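桌面整理抓取实验 开机前安全检查表(附检查意见)
项目:Ulimell 小件化妆品分拣
场地:Wirnilby 实验间
日期:2019年12月8日
结论:可以运行,两项需跟进

一、急停与电源
1. 急停按钮按下后机械臂断使能:合格
2. 控制柜接地、插头无松动:合格
3. 复位后须人工确认才能继续:合格
意见:新版复位逻辑很好用!以前要在两个界面之间来回切,现在一步确认,夜里跑长序列放心多了。

二、夹爪与线缆
4. 夹指固定螺钉逐颗复紧:合格
5. 夹指张开状态下无卡滞:合格
6. 腕部线缆留有余量,不被夹指压住:合格,需跟进
意见:腕部旁边的紫色线缆请在下次检查时再看一遍走向,转到极限角度时要慢速手动试一次。指尖内侧的磨损也请继续记录,换指标准按 Grenard 组那份老表执行。 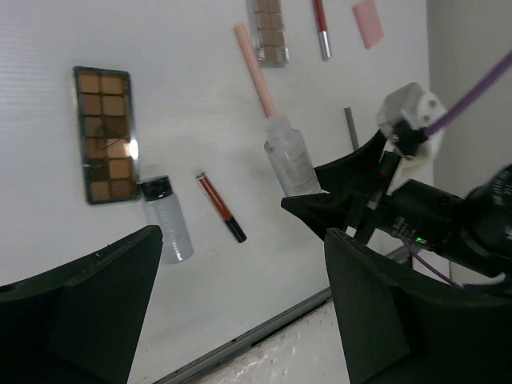

图1 腕部视角:夹指、紫色线缆与桌面物品

三、桌面与物品
7. 台面无积液、无碎屑:合格
8. 玻璃容器单独登记,夹持力用低档:合格
9. 带透明盖的眼影盘,盖子扣紧后再摆:合格,需跟进
意见:眼影盘盖子反光很强,图1里左侧那盘就有一块明显的亮斑。这恰恰是我们最想要的难样本!Ostrowski 方法的要点是先估计物体朝向,再决定从哪一侧下指,反光、半透明和细长的东西混放在一起,才看得出它的本事。上一轮共抓取325次,成功276次,失败里有23次与透明或反光表面有关。和旧基线相比进步很大,细长笔类尤其让人高兴,斜着放也能找准中段。

10. 物品之间留出下指空隙:合格
11. 靠近台边的物品移回工作区:合格
意见:摆放不要太整齐,随手散开就好,但瓶罐不要压在笔上。带黑盖的磨砂小罐容易滚,请放在夹指行程之外再回零。
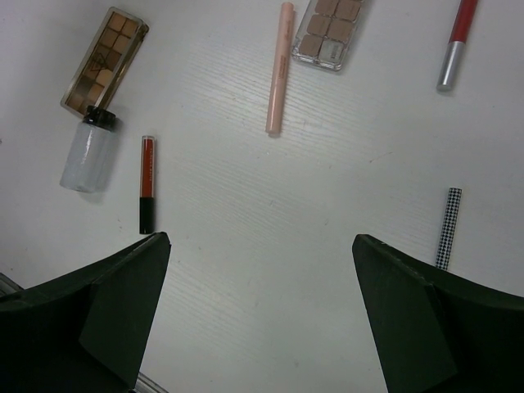

图2 俯视:夹指张开,眼影盘、磨砂小罐、唇彩与笔类散放

四、运行中
12. 人员站在黄线外,手不伸入工作区:合格
13. 首次抓取限速,观察一轮后再提速:合格
14. 每36次抓取暂停一次,检查夹指表面:合格
意见:第14条是这次新加的,试下来几乎不耽误时间,建议保留。夹指表面若沾上粉末,用干布擦净,不要用酒精,会影响贴面胶。

五、数据记录
15. 腕部相机画面与力数据时间对齐:合格
16. 失败样本标注原因,不得只写“未抓到”:合格
意见:原因写细一点真的很有价值。上一轮正是靠这些备注,才发现误差集中在盖子边缘,朝向估计那一步也据此改了权重。请大家接着这样写!

待办
线缆走向复查:下次开机前
眼影盘盖扣逐个检查:本轮结束后
下次检查沿用本表,编号不变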